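4.3 Setting up the Domix label printer at a packing table

Read this section before you load the first roll. Set the printer on a level surface within reach of a wall outlet, and leave the rear cover free to open.

1. Switch the printer off and unplug it.
2. Press both side tabs and lift the lid until it clicks.
3. Drop the roll into the holder with the labels facing up. Slide the guides in until they touch the paper – do not squeeze it.
4. Pull 2 labels past the tear bar and close the lid.
5. Plug in and switch on. The light blinks amber, then stays green.
6. Hold FEED for 12 seconds to start calibration. The printer runs out a few blank labels and stops at a gap.

Note: A full Orstead roll holds 1,490 small labels or 386 shipping labels. Enter the right figure under Menu > Media, or the low-paper warning will come on at the wrong time.

Caution: The print head gets hot in long runs. Let it cool before cleaning.

4.4 Where to stick the label

Bins and totes take a label on the short outer side, near the rim. Wipe painted or bare metal with a dry cloth first and press from the middle outward.

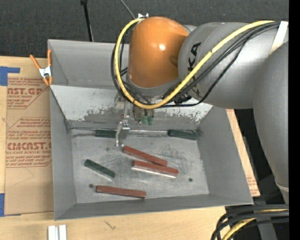
Ha-neul Sung adds that labels put on in a cold stockroom in November lifted at the corners by morning, and that keeping the roll indoors overnight cured it.

If corners still lift, change to the strong-adhesive roll and repeat steps 1 to 6. Old labels come off best with warm air and a plastic scraper.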